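Orkard open day, Jornville: the bedroom demonstration
Review by Štěpánka Šindelář

I went to the Orkard open day in December with one question. My mother lives alone, her hands are stiff, and the small things beside the bed are what she drops most. The invitation promised "household handling in a real room", so I paid the 18 dollars and took the bus.

The workshop is at 754 Obradović Road, behind a tile shop. There is no sign on the street side and I walked past it twice. Inside they give you coffee and a paper badge, and you wait for your group to be called. Each group gets 40 minutes. Mine was called late, but we were given the full time.

Igor Šťastný led our visit. He explained slowly and did not use difficult words, for which I was grateful. The robot is called Lirkwood, and on this day its task was remote controls: take one, hold it, put it somewhere else. I admit I was a little disappointed when I heard this. I had hoped for cups and medicine boxes.
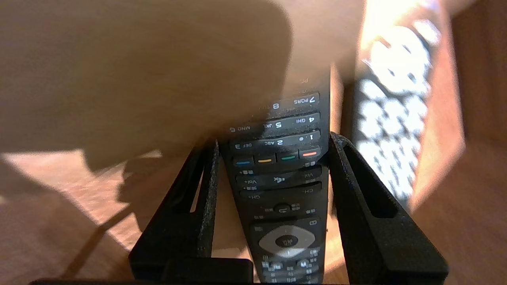 After some minutes I changed my opinion. A remote is a mean object for a machine. It is long and narrow, the buttons are everywhere, and if you hold it too high you change the channel or turn up the sound. A gentleman in our group asked whether the fingers could break the plastic. Igor answered that the closing force is set by the operator, and he let us put a pencil between the fingers to feel it. The grip was firmer than I expected, but the pencil came out with no mark.

The room

I liked very much that they furnished a proper bedroom. At other fairs I have seen only a clean white bench with one object in the middle, and everything looks easy there. In this room there is a bed with white sheets, a grey headboard and a round bedside table with the usual trouble on it. The telephone cord especially worried me. My mother has the same curly kind and it catches on everything.
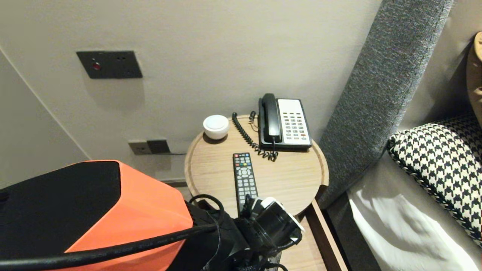 The bedside table with the corded telephone and a remote control.

The arm is bigger than I imagined from the brochure. Next to a small table it takes a lot of space, and its own black cables also need room. I would not want to lie in the bed while it works, and I said so. Igor wrote it in his notebook. He told us that they have 397 practice sessions recorded so far, none of them with a person in the bed, so this question is still open for them too.

The noise is low. I compared it in my head with a refrigerator. The speed is also low, and two children in our group lost interest and went back to the biscuits.

Different remotes

I asked what happens when the remote is not the same as in the practice, for in my mother's house there are several and none of them match. They work with more than one type, among them a model with Chinese labels and large white buttons, which my mother would like better than her own. According to Igor the machine pays no attention to what is printed. It looks for the sides of the body and holds there.

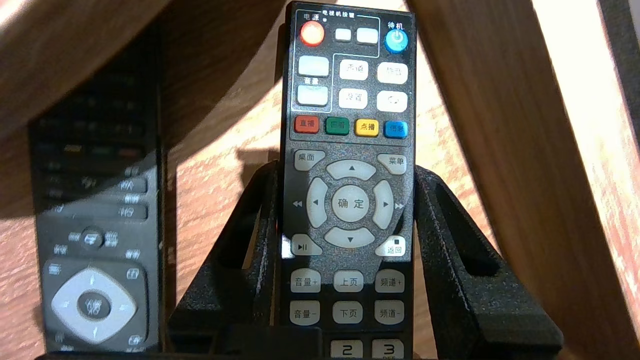

What I missed

There was no printed sheet with prices or dates. When I asked, I was told that Lirkwood is not for sale and that a rental trial may come later. For a visit with a ticket I think one page of information is not too much to ask. The chairs were also too few, and the older visitors should have had them first.

I would also have liked to see the telephone lifted. It was standing so near, and for a person who lives alone it is more important than the television. Igor said it is on their list, after the reading glasses.

Would I recommend it?

Yes, if you are patient and you like to ask questions. Choose an early group, when the guides are fresh. Bring an object from your own home if you can: a lady before us had brought her pill organizer, and Igor talked with her about it for a long time in the corridor.

My mark is four from five. I took away one point for the chairs and the missing sheet.

More reviews from this writer
- Long-handled jar openers, three compared
- Jornville library: the talking book player
- Bed rail with pocket, after one winter
- A telephone with big buttons for my mother
- Orkard evening lecture on home helpers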